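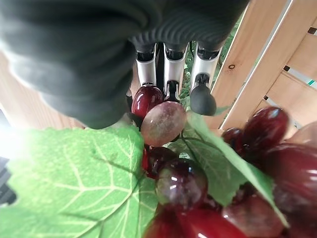
Grapes in dark red, bright red and pale green-pink, with leaves.

Home | About Motuditz | Opportunities | Visit | Contact

Call for Participants: Decorative Fruit and Foliage Workshop

Motuditz invites applications from adults who wish to take part in a practical course on arranging decorative fruit and foliage for shop windows, dining rooms and stage sets. The course begins in January and runs for six weeks, with one evening session each week from 6 p.m. to 9 p.m.

Participants will work with grapes, leaves and other display pieces from the Motuditz prop store. Sessions cover the grouping of colors, the placing of glossy fruit beside duller skins, and the use of small leaves to fill gaps between bunches. The final session is given over to a shared table display, which will remain on view at the Loltinach gallery for 15 days.

The course is led by Selorm Dogbe. No previous experience is required - applicants should, however, be comfortable handling small items and standing for part of each session. There are 15 places. Materials are provided and there is no fee.

To apply, please send a letter of no more than one page stating your interest in the course and any evenings on which you are unavailable. Photographs of earlier work may be enclosed but will not be returned. Letters should be addressed to Hicham Ait Ali, Course Office, Motuditz. Applicants who need step-free access or a seated workplace are asked to say so in their letter.

All applicants will receive a written reply before the first session.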